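I'd been told to bring something broken to Mornside, so I turned up with my nan's old door chime in a carrier bag. Manuela D'Amico had it out of the bag before I'd got my coat off.

"Oh, lovely," she said. "Nobody's cleaned this since it was made, have they?"

She mends small electrical things that click, clunk or lock: cabinet latches, chimes, the coin mechanisms out of old arcade machines. Her workshop is up a flight of stairs in Trerbridge, and the bench is so scratched that she says she can find her place on it by feel. She's been in there 4 years. Before that it was the spare room, and before that (she pulled a face) it was the kitchen table, which didn't go down well at home.

I asked what she ends up fixing most and she didn't even stop to think. Solenoids! A coil, a plunger, a spring, and that's nearly the whole thing. "People expect something cleverer," she said. "You put current through the coil and the plunger moves. Take the current off and the spring sends it back. I love them."

Small parts get a steel tray with a white sheet in the bottom, and she's strict about it. A dropped spring on a grey bench is a spring you'll be hunting for until teatime, whereas on white it has nowhere to hide. She keeps the plunger and spring with their own coil, too, having once mixed up two that looked identical and lost an entire October afternoon to it.
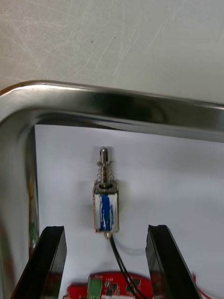 Halilović would throw half of them out and fit new, and told me so over the top of a mug: by the time you've tested a coil and cleaned a plunger you could have had a replacement in and be on to the next job.

Manuela has heard this before. "And sometimes that's right," she said. "If the coil's burnt out, I'm not rewinding it for a cupboard latch. But a sticky plunger is ten minutes with a cloth."

So what should the rest of us do with a latch that's gone quiet? Check the power first, she says, then switch it off and see if the plunger slides freely. Don't drown it in oil. She feels quite strongly about the oil, and I got a fair bit more on that than I've room for.

She charged me £35 for the chime, new wire included. It's back up in my hall and it's much louder than I remembered.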